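Chapter 7
When the Fault Report Is Wrong

Most fault reports name a part. The report says "gripper failure" or "sensor failure," a new part is ordered, and the case is closed. This chapter asks you to distrust that kind of report. A part that stopped working tells you where the trouble showed up. It may tell you very little about where the trouble came from.

Consider the Orkley case, which we will return to several times. Orkley used hand-held grippers to record grasping tasks, and the recordings were later used to set the motions of a fixed arm. Over one February the arm dropped or pinched 19 of the 117 parts it was given. The supplier, Grilter, blamed worn fingertips. The tips were changed. In the next batch the arm failed at nearly the same rate, and the supplier blamed the new tips.

It is easy to laugh at this, but the reasoning was not stupid. Fingertips do wear. They are the part that touches the work, and they are cheap to swap. What the engineers failed to do was ask what else moves when the fingers move. A cable, for instance, is rarely listed among the moving parts of a tool. It bends all the same, and it pulls on whatever it is fastened to. The hand of the operator is another thing left off the parts list, though it is closer to the mechanism than any safety manual would like. 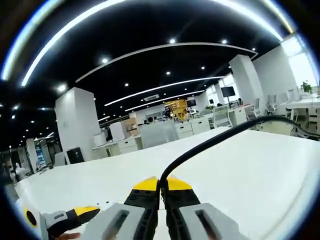 7.1 Three Questions Before You Replace Anything

The first question is whether the fault can be made to happen again. At Orkley no one had tried. The dropped parts were logged by number, with no note of the pose of the arm or the time of day. When the log was finally rebuilt from the recordings, most of the drops fell in poses where the cable was drawn to one side.

The second question is who benefits from the answer you have been given. A supplier will tend to find wear, and a plant manager will tend to find operator error. Neither has to be lying. Talebi, the firm brought in to review the case, sold cable guides, and you should read its finding with the same care. Its report claimed that a guide would have prevented every drop. The rebuilt log does not support "every."

The third question is what the safety check really measured. The Arkano checklist used at the plant had 71 items, and the tool passed all of them. Only 3 dealt with the gripper in motion. The rest were done with the fingers open and the power off, a state in which very little can go wrong and very little can be learned. A pinch hazard at the base of the fingers will pass such a check year after year.

7.2 What Counts as a Cause

Engineers often speak of the "root cause" as if each failure had one. We will use the term sparingly. In the Orkley case a

 cable guide reduced the drops but did not end them, and the remaining failures were never explained to our satisfaction. Before reading on, write down which of the changes described so far you would have made first, and what result would have convinced you that you were wrong.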